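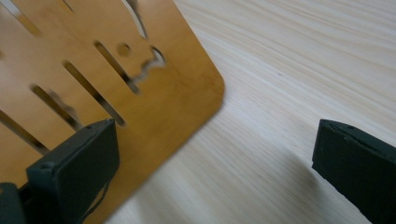

Lonlow Road level crossing closure: your questions

Why is the crossing closed?
Heavy rain undermined the ballast on the northern side of the crossing. The track has been propped so freight trains can pass at walking pace, but the road surface can't carry vehicles until the base is rebuilt.

How long will it take?
The rail contractor, Clurkura, expects the road to reopen in December. The date depends on the weather and on concrete deliveries. We will update this page if it changes.

Which way do I go instead?
Light vehicles should use the Aketti Street underpass. Clearance there is low, so trucks, buses and anything towing a horse float must take the signed detour through the industrial estate. The detour adds roughly 73 minutes a week for someone driving it twice each weekday.

Can I still walk or cycle across?
No. The pedestrian gates are locked at both ends. The footbridge at the station is open, and the ramp on the eastern side is suitable for prams and wheelchairs.

Where can I talk to someone in person?
Alun Skyrme and Dwynwen Morgan from the project office are at the library meeting room every Tuesday from 4 pm. You don't need to book.
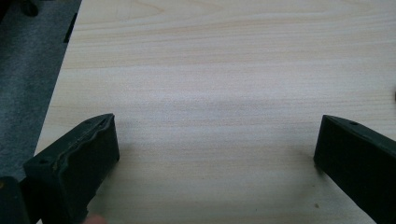 Tabletop.

Have the buses changed?
Route 139 is running via the detour and does not stop at Lonlow Road or the primary school. A temporary stop is outside the Jabłońska bakery. School services leave 10 minutes earlier in the morning. Afternoon times are the same as before.

Will there be night work?
Yes, on some nights. Track can only be lifted when no trains are due, mostly between 11 pm and 4 am. Homes within 890 metres of the crossing will get a card in the letterbox beforehand. If you work shifts and need more notice, ask the project office to put you on the text message list. 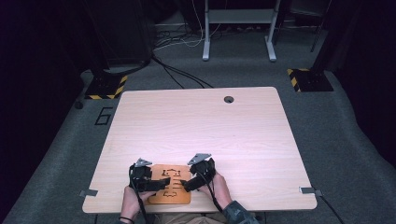
Text messages go out by noon on the day of the work, and you can leave the list at any time by replying STOP.

My driveway is inside the closed section. Can I get in?
Residents can enter from the southern end. Show your permit at the barrier. Visitors and couriers need to be met there.

Contact the project office | Copyright Lonlow Road Crossing Project | Back to top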